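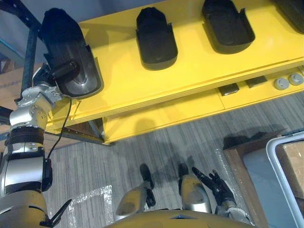 Reading order in the Prerkia books

Posted February 2023

I have been asked twice now which order to read the Prerkia novels in, and both times I gave a poor answer, so I am setting it down properly.

The series is by Lertchai Klinhom. There are nine adult crime novels and, alongside them, a run of shorter books for readers of ten and up. Both lines are set in Prerkia, a harbour town with a canning works, a ferry and far too many solicitors. The adult books follow Inspector Daltura, who is close to retirement in the first one and somehow still close to retirement in the ninth. The children's books follow her niece, Onsri, who is eleven.

The difficulty is that the two lines share a timeline, and the publication order and the internal order do not agree.

Publication order first. The first three adult novels came out one a year. Then there was a gap, then the first Onsri book, and after that the two lines alternate, with the exception of adult books six and seven, which appeared back to back. If you read them as they were published you will meet Onsri as a walk-on part in the second adult novel (she finds the ferry ticket) before she has a book of her own. That scene is told again in the first Onsri book from her side, and the two versions differ. In the adult version the ticket is in a coat pocket. In the children's version it is inside a library book. I took this for an error until the fifth adult novel, where the difference turns out to matter to the plot. I will say no more than that.

Internal order is harder. The dates below come from the text itself, mostly from ferry timetables, school terms and one funeral.

Adult book four takes place before adult book one. The cover does not say so. The only firm evidence is on page 121 of my paperback, where Daltura signs a form with her old rank. Reviewers at the time complained that she had forgotten the events of the earlier books. She had not lived through them yet.

The second Onsri book falls inside adult book five, between chapters 20 and 21. The storm is the same storm. You can, if you are patient, stop the adult novel at the end of chapter 20, read the whole children's book and then carry on. I tried this on my second time through. It works, but it removes one surprise from the adult book and adds one to the children's book, and I think the trade is a bad one for a first reading.

The remaining Onsri books run in plain sequence, one for each school holiday. The third is set in September, which is not a holiday where I live, but the school in Prerkia appears to have its own ideas about this.

My recommendation for a new adult reader is as follows. Read adult books one to three. Read the first Onsri book. Read adult books four and five. After that follow the publication order and do not worry. The early Onsri book takes an evening and it sets up more than it seems to.

For a child, read the Onsri books alone and in order. They are complete without the others. The murders happen offstage and are treated as something the aunt is busy with. I would not hand over the adult novels before fourteen or so, less for the violence than for the long stretches of land law in book six, which nearly finished me at forty-three.

Some notes on editions. The adult novels exist in two paperback settings. The older one has small type and narrow inner margins, so that the last word of each line on the left-hand page has to be guessed at or the spine broken. The newer one has proper margins and runs to 450 pages for the longest volume. It also corrects the tide table in book three, where high water was given twice within an hour. If you like to work out the solution yourself, get the newer setting. In the older one the alibi in book three cannot be checked, and I spent an evening trying.

The newer setting has one fault of its own. The map of Prerkia has been redrawn and the Punano footbridge has moved from the east side of the basin to the west. In the text it is always east. Two chases depend on it. I keep a photocopy of the old map folded inside the cover of book one.

The audiobooks are unabridged for the adult line and abridged for the children's line, which seems the wrong way round. The reader of the adult books gives Daltura a low, flat voice that suits her. He gives nearly everyone else the same voice a little faster. Conversations among the ferry crew are hard to follow and I would read those chapters in print.

On quality, briefly. Books two and five are the best plotted. Book one is slower than people remember, and its killer can be identified from the seating plan at the dinner in chapter six. Book seven reads as if it had been cut down from something larger. A customs officer is introduced at length, given a bad knee and a grievance, and then never appears again. Book nine brings back the harbour master, and I was pleased to see him, although his dog should by my arithmetic be dead.

Among the children's books, the third is the strongest as a puzzle. The clues are all given before the halfway point and they are fair. The fourth relies on a code which Onsri breaks in half a page. I worked it through with a pencil and the message as printed contains a wrong letter in its second line. It ought to read NORTH and it reads NOSTH. This has not been fixed in either printing that I have seen.

The short stories are uncollected. I know of two. One was printed as a pamphlet and concerns a stolen barometer. The other is at the back of the hardback of book eight and was dropped from the paperback. It is set the morning after book eight ends, so do not read it first, as I did, standing up in the shop.

If anyone has a first printing of book four, I would like to know whether the form on which Daltura signs her name also carries a date. In mine there is a blank where the date should be. Comments are open below, and please mark anything that gives away the ending of book five.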